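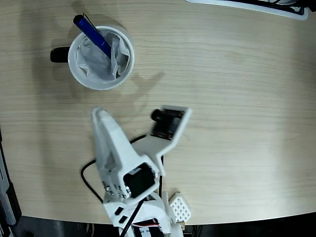 Cleso attic moisture readings

Humidity and temperature readings from attics in detached houses, collected over one heating season to look at where frost and condensation build up under roof decking. The data was put together by Darlene Morin at Lavoie, a small home inspection firm, and is shared for anyone who works on insulation or roof ventilation.

What is in it

The main file, readings.csv, has one row per visit and 1085 rows in all. The visits cover 283 houses. Most houses were visited more than once, and the house_id column ties the visits together.

Columns:

house_id -- a number with no link to the street address
visit_date -- day and month
temp_out, temp_attic -- degrees Celsius
rh_attic -- relative humidity in per cent, taken at the hatch
deck_moisture -- pin meter reading on the north side of the decking
insulation -- batt, blown cellulose, blown fibreglass, mixed or unknown
vent_type -- ridge, gable, roof box, soffit only or none seen
bath_fan -- where the duct ends: outdoors, soffit, attic or unknown
notes -- free text, lightly edited

A second file, houses.csv, gives the decade each house was built, the roof colour and the number of storeys.

How it was collected

Readings were taken with Sosis hand meters. The inspector opened the hatch, held the meter just inside and waited 11 minutes before writing down the numbers. Deck readings were taken only where the north side could be reached safely from the hatch or a walkway. If it couldn't, the field is blank. A blank never means zero.

Paper sheets were typed up at the office and checked once against the originals.

Known problems

One meter read high until it was replaced on 26th December. Rows from that meter before the change have meter_flag set to 1. The values have not been corrected.

The vent_type column records what could be seen from inside. Soffit vents buried under insulation are often missed, so "none seen" should not be read as "none".

Houses were booked by owners who already suspected a problem. Don't use the file to estimate how common damp attics are.

Using the files

Both files are UTF-8 with commas as separators. They open in any spreadsheet program. The Predeo script in the tools folder joins the two files and drops flagged rows; run it with --keep-flagged to leave them in.

Corrections are welcome and go in the issues list. Please give the house_id and the column. The next update is planned for May.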